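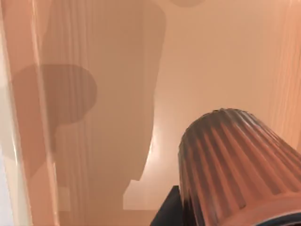

*Practice run, Mirnar sim. Close up.*

Friday, ten to six. Perihan Sönmez still at the desk — coat on, tea gone cold. 363 runs down, target 966. She used to pack the shelves at Bullgate by hand. Now she watches arms learn it on a screen.

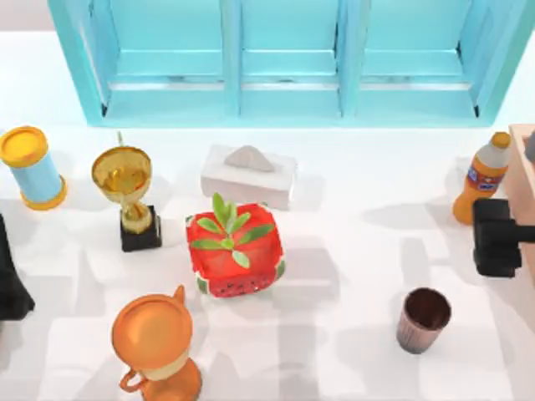
"Who signs off the bad ones?"

"You do, till March."

After March, he didnt say. Five of them left on the late shift. Dinsa had gone to Ivolach, and her locker was full of somebody's boxes.

Perihan clicked. Next run. Next. 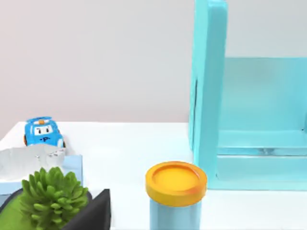

Her hands kept moving under the desk, though. Turn, lift, set down. Eleven years of it. She marked the next one a fail, wrote "too quick" in teh notes box and went to catch her bus.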